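Gravel

Gravel is a loose mix of small stones, larger than sand and smaller than cobbles. It forms where rivers, waves or ice break rock and carry it away. Pit gravel is dug from old river beds and often holds clay, so it packs well under paths. The Drandano pit opened in February and supplied 400 farms with road stone.

Pale gravel is common in yards and on flat ground around buildings. It drains quickly but needs raking and topping up every few years.

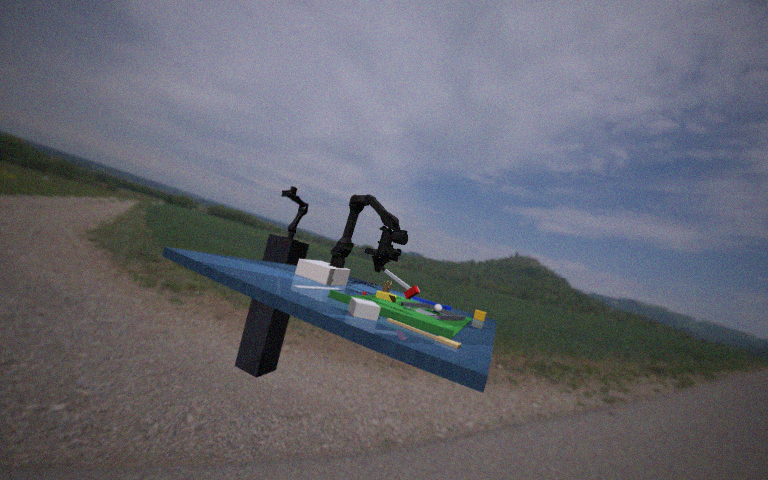 Halima Minja wrote that a layer under 3 inches deep lets weeds through within a season.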